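Notes for my talk, 24 July 2019
Right to work and reference checks for small employers
Speaker: Emmanuel Kirui, Fudach

Slide 1. Welcome
Say good morning, thank Gearóid Mac Giolla for the invitation. Speak slowly. I have 20 minutes, and questions after.

Slide 2. Who is in the room
Ask for hands: who has hired a person since April? Who keeps the papers in a drawer? Wait for the answers, do not hurry to the next slide.

Slide 3. Two checks which people mix
The right to work check asks if a person is allowed to do this job in this country. The reference check asks what a former employer can tell us. The first one must be finished before the first working day. For the second one you choose your own rules, but write them down and use the same rules for every candidate.

Slide 4. Looking at the document
Original in the hand, with the person present. Compare the face, the date of birth and the name. If the names are different, ask for the paper that explains it, for instance a marriage certificate. Make a clear copy and write on it the date of the check. A copy without a date is the most common mistake I meet.

Slide 5. Our own numbers
Last year we looked at 100 staff files at Doladeck. In 27 the copy had no date. In 13 the reference was from a friend and not from an employer. Pause here.

Slide 6. Asking for a reference
Ask the candidate before you write to anybody. Keep the questions short: job title, dates of work, reason for leaving. Many companies will confirm only the dates, and you should not read something bad into this.

Slide 7. Storage
Locked cupboard or protected folder. Decide who can open it. When the time for keeping is over, destroy the copies.

Slide 8. Break

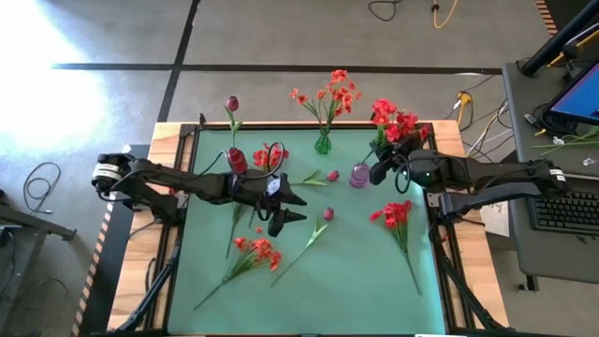
Flowers on a green table

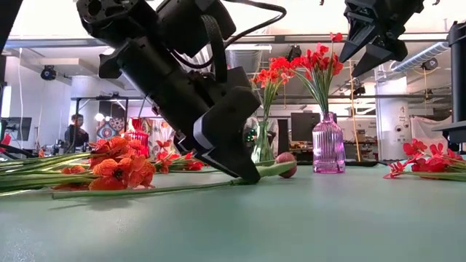
Slide 9. Question from the registration form
Can I let a new employee start while I am still waiting for the reference?
You may, if the contract says clearly that the offer depends on a satisfactory reference. The right to work check must already be done.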